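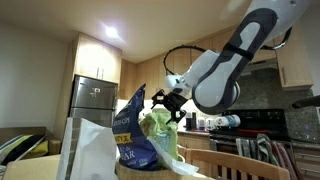 Which gripper do you want for unpacking the shopping? Two plain fingers, if the bags are soft and you can live with slow.

That was my answer in November, anyway, and Da-eun Cho wrote it on the fridge list in capitals so I couldn't wriggle out of it later. She was all for the Gurkier, a suction cup on a stalk that cost more than my first car. Lovely on tins! Hopeless on crisps — it kissed the packet, sighed and let go, 86 times out of 143.

So on went the Nosis fingers, with the old Sung controller (the one that hums), and we started again with the basket.

"Softer," said Da-eun.

"It's on six."

"Then try five."

I tried five. The bag went up, swung a bit and landed on the worktop without a crunch. She didn't say anything, just put the kettle on and got the biscuits down, and I knew she was working out how to tell the people at Mikness that we'd be sending their cup back.

"You can ring them," she said, and handed me the phone.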